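Call for participants: The Okska Clothing Diary

Households in Udau and Gumden are invited to keep a written record of how they wear, wash, mend and get rid of their everyday clothes. The record runs through the fall and winter and ends in April. You do not need any special knowledge of fabrics, and you do not need to own anything interesting. Socks, undershirts, work pants and school clothes are what we want to hear about.

The diary is run by the Okska Textile Library with help from the Skyrme Fund, which pays for printing, postage and the payments to participants. The library keeps pattern books, mill samples and mending manuals. What it has very little of is any account of how clothes were treated once people took them home. Most of what was written down about laundry in this area was written by the people selling soap.

An earlier round of the diary took in 2,497 garments. Those entries are already in use by students at the library, and one set became the basis for a small exhibit on collars and cuffs. Most of the diaries came from older couples and from people living alone. We would like more from larger households, from people who share a laundry room, and from people who use a laundromat.

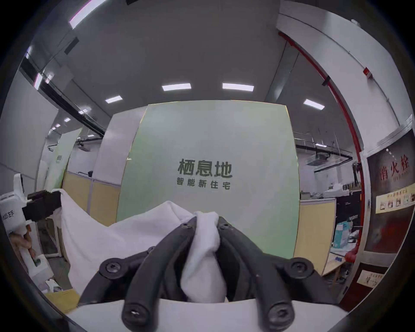
What you would do

Each household picks a set of garments at the start and follows them through to the end. We suggest choosing things that get worn often. A dress that comes out of the closet once in a winter will give you a very short diary.

You write an entry whenever one of the chosen garments is washed, repaired, altered, stained, handed to someone else or thrown out. An entry can be one line. "Blue pajama top, warm wash with towels, hung in bathroom overnight" is a perfectly good entry. If you know why you did something a certain way, add that too. Many people wash the way a parent or grandparent did and have never written it down.

Toward the end of each month you also fill in a single page about the household as a whole: what machine or service you use, what detergent you bought, and who did the folding. The folding question drew a lot of complaints in the first round. It is staying in.

There are two home visits, one near the start and one near the end. A member of the library staff comes to your home and looks over the chosen garments with you. Each one is checked at the neck, the hems, the underarms and the seams, and the condition is written on a card. Nothing is cut or taken away. A visit usually lasts under two hours and can be in the evening.

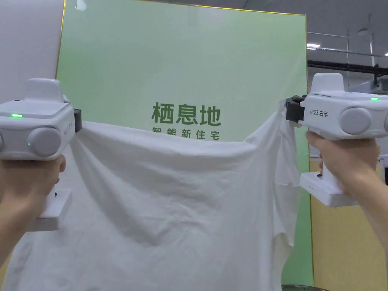

White cotton T-shirt, held by the upper corners.

Please have the garments clean and dry for the visit. They do not have to be ironed.

Who can take part

You can take part if you live in Udau or Gumden and expect to stay at the same address until the diary ends. One adult in the household has to be responsible for the diary, but anyone may write in it. Children's entries are welcome and will be kept with the rest. We cannot accept households in which someone is employed by a detergent or appliance maker, a condition set by the fund.

Diaries may be kept in any language. In the first round we asked for English only and lost good participants over it. We now have money for translation. If you would sooner speak than write, we can lend you a voice recorder and type up the entries for you. Say so when you apply, as there is a limited supply.

You may keep the diary in the printed book or on the form we send by email. The book is easier to leave by the washer. The email form is easier to read, at least for those of us who have to read it.

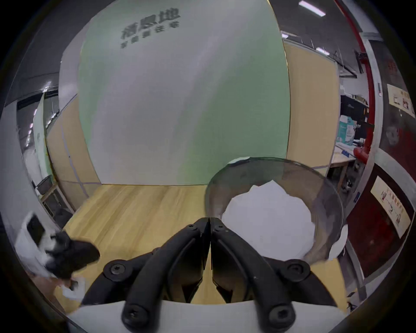
Hand washing counts as washing. So does soaking something overnight in the sink, shaking it out and airing it on a line, or spot cleaning a sleeve with a damp rag. Dry cleaning counts, and we ask that you keep the receipts. If a garment is lost, write down when you noticed and carry on with the others. You do not have to replace it.

Payment

Each household receives a gift card after the first visit and a second one when the finished diary is returned. Both can be used at grocery stores in either town. If you have to stop early, you keep the first card, and we would still like to have whatever you wrote. Receipts for mending supplies such as thread, buttons and iron-on patches can be sent in for repayment up to the limit printed inside the front cover of the book.

We do not pay for detergent or for laundromat costs. We asked the fund for this and were told no.

Privacy

Your name and address are kept apart from your diary. Diaries are filed under a household number, and the staff who make home visits are the only ones who can match the number to the name. Entries may be quoted in exhibits and printed work without your name. If there is a page you do not want quoted, write "closed" at the top and it will stay closed for the life of the collection. You may ask for your diary back at any time until it has been cataloged. After that we can give you a copy. 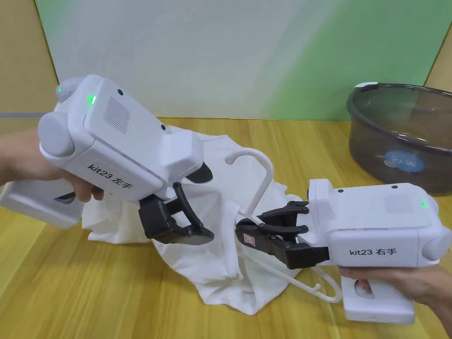 The Okska Bulletin Issue 201 Page 8

How to apply

Application forms are at the front desk of the Okska Textile Library and at the town offices in Udau and Gumden. Forms are also being mailed to over 2,960 addresses in the two towns, so you may already have one. It asks for your address, the number of people in the household, how you do your laundry now, and the garments you think you would choose. You can change your mind about the garments up to the first visit.

Completed forms must reach us by 3 Sep 2018. We will write to everyone who applies. If there are more applications than diaries, places will go first to the kinds of household that were missing from the first round, and the rest will be drawn by lot. Households not chosen can ask to be put on the waiting list. A few people drop out in the first weeks of any diary, so the list does get used.

People who took part before may apply again, but please choose different garments this time.

Questions about the diary, the visits or the recorders should go to Eylül Öztürkmen at the library's front desk. Questions about payment should go to Erhan Kocabaş in the library office. Please do not send clothing with your application.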